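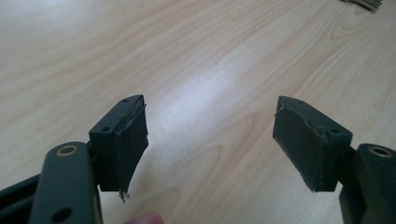

Feb 23, 2025

I got the reply from Nekollow on Friday and I have read it four times now, hoping it would get better. It says that grip pads are a "wear item" and that mine are "within the expected pattern of use." I would like to know whose pattern.

Some background for people who came here from the forum. I bought the Nekollow hand tool last April. You hold it, you squeeze, the two jaws close, and it records what you did so that an arm can copy the move later. I wanted it for sorting small hardware, which is the dullest job in my shop and the one I'd most like to give away. The sales page promised pads good for "months of daily work." I don't do daily work with it. I do a couple of evenings a week, when I remember to charge the thing.

The trouble started with drops. I would pick up a bushing, carry it over to the tray, and it would slide out of the jaws halfway there. Not every time, which made it worse, since I spent a good while blaming my own hand. Then I blamed the software, because there had been an update and that's always a fair bet. I rolled back to the older version. Same drops. I rolled forward again and lost an evening of settings for my trouble.

When I finally looked at the jaws up close under a decent lamp I felt pretty stupid. The pads are coming apart. The left one is ragged along the top and nicked down the side, and there's a little frayed clump of crud hanging off the bottom corner. The right one has a wavy, peeling upper border and a loose sliver sticking out into the gap, right where the part is supposed to go. The jaws themselves look fine to me, so at least the expensive bit has held up.

My guess is the glue. It could be the pad material too, and I'm not a chemist. But the top border on the right is lifting, and I don't see why plain wear would make a pad lift.

Nekollow's suggested fix is a replacement set, sold only through Bestico, in packs of 2. The same pads, mind you, with the same adhesive. I asked if anything had changed since my unit was made and got a link to the cleaning instructions. I had already followed the cleaning instructions. They tell you to wipe the pads with a soft cloth.

Torben Teuber, who runs the same tool at his place in Warnen, has gone through 3 sets. He keeps a log, bless him, and his last set made it to 441 grips before the first drop. If that's months of daily work then somebody in marketing has a very relaxed day. He has since cut his own pads from a sheet of Vasconcelos rubber and says they hold better, though they're thicker, so the jaws don't close all the way and he had to redo his zero point.

What bothers me more than the pads is the recordings. The tool has no idea that it's slipping. It logs a closed jaw as a good grip and moves on. I have 6 sessions saved from the stretch when the drops were happening, and every one is marked as clean. An arm learning from those would be learning to carry nothing across a table with great confidence. I've pulled them all, and I'm not sure about the ones before them either.

I put this to support as well. They said grip checking is "on the roadmap." So was the longer cable.

For now I've ordered a sheet of the rubber and I'm going to try Torben's way, with a thinner cut if I can manage it. If you own one of these, take a lamp to the inside of your jaws before you trust anything it saved. And if your pads still look new after a season of real use, send me a note with the serial number, because I'd like to see whether they changed the glue at some point and forgot to mention it.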